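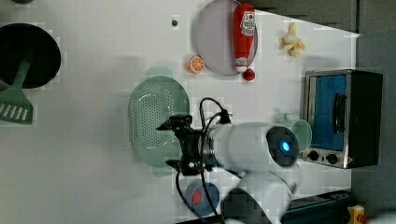
Yaa Bonsu wrote in to say she packs her own breakfast for early flights and wants to know what gets through the checkpoint. Dry food is fine. Spreads and sauces count as liquids, so put them in small travel bottles or in the checked bag.

**For a rental with a kitchen**

- Ask the host for a list of pans before you shop.
- Carry 8 zip bags and a dish towel.
- Freeze a water bottle flat if you're driving. It keeps a cooler cold for 5 hours in mild weather.
- Buy oil and salt there, in the smallest size.

Kieran Oakley adds a roll of masking tape for labels.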